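How to respond to a public consultation on science funding

Public consultations are a brilliant chance to tell the people holding the purse strings what you think, and far too few of us use them! I've answered 8 now, mostly on earth science and public laboratories, and I still get a little thrill when I press send.

Start with the summary document, then go straight to the questions. The full paper for the Mohamedi review ran to 143 pages and I read perhaps a third of it. Mark the questions where you have something to add and leave the rest blank — you're allowed to.

Next, write your main point in two sentences. Mine was that the Drovum groundwater survey should have its money settled for several years at a time, as a gap in the readings can't be filled in later. Everything else in the response hung from that. 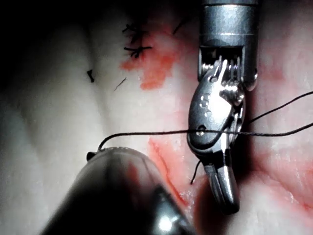

One reader, Jurkeo, wrote in to say that a copied template is worse than a short letter of your own, and that it helps to name a service you use and say what would change if it went. I couldn't agree more. If your town's flood warnings depend on a survey, say so, and say which street you live on!

Check the limit before you paste anything in. The online form stops at 4000 characters, spaces included, and it won't warn you. Keep a copy on your own computer too.

Lastly, send it early. This round closes in December, and the summary of replies usually goes up on the Skunumero site a few months afterwards. Do look for it — finding your own point in there is wonderful.

Page updated 15 Oct 2018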